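Home | Projects | People | Reports | Contact

This site uses cookies to remember your settings. Accept | Manage preferences

Filed under: Progress reports, Manipulation

Bridudora: second progress report to the Fagundes fund
April 2021
Prepared by Jussara Queiroz, with sections from Kohei Uchida and Gilmar Mendonça

1. Where the work stands

The project asks whether a grasping policy trained only on images from a wrist camera can do as well as one that also gets a fixed overhead view. The first report covered the hardware and the recording software. Since then we have finished the first round of demonstrations, trained two versions of the policy, and run the first comparison on the real arm.

The demonstration set now holds 3,000 recorded grasps. Dalva Vieira and Cadi Phillips recorded most of them by teleoperation. We had planned to finish this in March and did so, although the last batch had to be repeated after a logging fault dropped the gripper position from the files. The fault is fixed and the recorder now refuses to start if any channel is silent.

2. Method

Each recording pairs the camera stream with joint positions, gripper opening and the operator's commands. The policy, which we call Poken, takes a short window of past frames and outputs the next small motion of the hand. It gets no object model and no depth. The version with the overhead view is identical except for a second image input, so any gap between the two should come from the extra camera.

One question from the last review was how much of the wrist image is taken up by the hand. The answer is a lot. In some positions the housing and fingers cover most of the view, and what remains is floor or tabletop. We looked at masking the hand out of the images before training and at leaving it in. Leaving it in worked better. Our reading is that the policy uses the position of the fingers in the image as a check on the gripper opening, but we have not tested this directly.

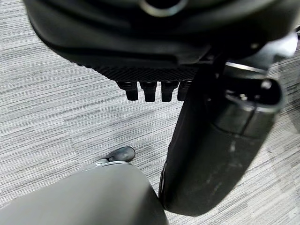 Figure 1. Wrist camera view with the gripper over carpet. The black finger is at right, with pale scuffs on its lower outer face, and the gray finger is at lower left.

The background matters more than we expected. An early version of Poken trained on plain tabletops did poorly over patterned surfaces, and streaked carpet was the worst of them. Kohei added recordings over several floor coverings and random changes in brightness during training. Most of the loss was recovered. Over carpet the policy still hesitates before closing, and we will keep carpet in the test set.

3. Results so far

We ran 300 test grasps on the real arm, split evenly between the two versions, using objects that were not in the demonstrations. The wrist-only version failed in 43 of its trials. The overhead version failed less often, mainly on the approach, where it found the object sooner. Once the hand was close to the object we could see no clear difference between them.

The wrist-only failures fall into two groups. In the larger group the object was out of view at the start and the arm moved the wrong way. In the other the fingers closed early, often on thin or flat objects. Gilmar went through the logs for the second group and found that the object was usually hidden by a finger in the last frames before closing. A longer window of past frames may help.

4. Problems and changes to the plan

The Gavano controller still drops its connection during long sessions. We restart it between batches, which costs time but has not affected the data. The vendor has sent new firmware and we will install it once the current tests are done.

We also propose dropping the drawer-opening task from this phase. It needs a different mount, and the time is better spent on the early-closing failures. The budget would not change.

5. Next period

Retrain with the longer window and repeat the full comparison. Record more than 50 new demonstrations that start with the object out of view, to see whether a small number is enough to teach a search motion. Write up the masking result as a short paper. Cadi will prepare the data for release, including the batch with the logging fault, marked as such.

We would like a decision on the drawer task before retraining starts. Questions about the data should go to Dalva, and anything on the budget to Jussara.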